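# Plantas pequenas numa mesa redonda

Toda sala de trabalho acaba tendo uma mesa redonda que ninguém pediu. Serve para apoiar casacos, caixas do correio e, com um pouco de boa vontade, plantas. Este guia trata da última opção.

## O que é preciso

- 3 vasos pequenos, de preferência com plantas que não se pareçam
- 1 frasco de vidro com tampa
- um pano úmido
- uma garrafa de 1000 ml, que dá para várias regas

## Passo a passo

1. **Esvazie a mesa.** Por completo. O clipe e a caneta sem tampa também contam como coisas.

2. **Limpe o tampo.** Madeira clara mostra marca de copo com uma franqueza constrangedora. Pano úmido primeiro, pano seco depois.

3. **Confira o fundo dos vasos.** Se houver furo, é preciso pratinho. Usei uns da Pevari, de 16 cm, largos demais e feios, mas a água fica neles.

4. **Comece pela planta maior.** Ela vai perto do meio. Na borda, alguém a derruba com o cotovelo até maio.

5. **Junte as menores de um lado só.** Distribuídas a distâncias iguais, ficam com cara de recepção de dentista. Citlali Rosales, que divide a sala comigo, defende a simetria e perdeu a votação por 2 a 1.

6. **Ponha o frasco ao lado de uma das pequenas.** O vidro quebra um pouco a sequência de verde. O que vai dentro é assunto seu – só não deixe virar depósito de moedas. 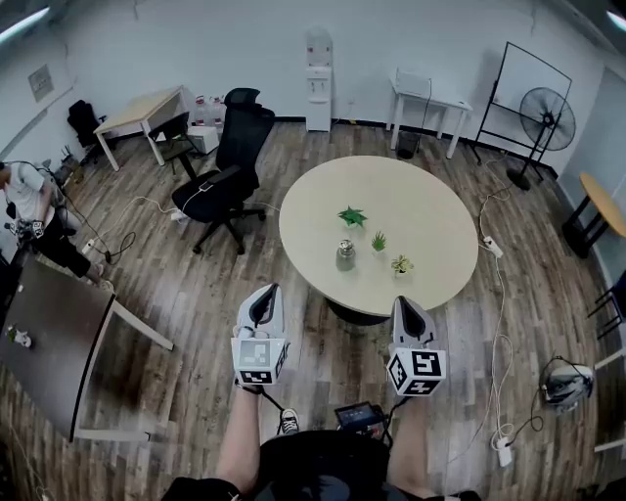
7. **Regue pouco.** A de folhas em roseta, no vaso branco, é a que menos perdoa excesso. Enfie o dedo na terra: se sair sujo, volte outro dia.

## Manutenção

Gire os vasos um quarto de volta quando se lembrar. Tire as folhas secas com a mão e passe o pano embaixo dos pratinhos, onde a poeira se instala com planos de longo prazo.

Se a mesa ficar longe da janela, leve os vasos para perto dela por algumas horas e traga-os de volta no fim da tarde. Eu deixo um bilhete no monitor para não esquecer. Tenho esquecido o bilhete.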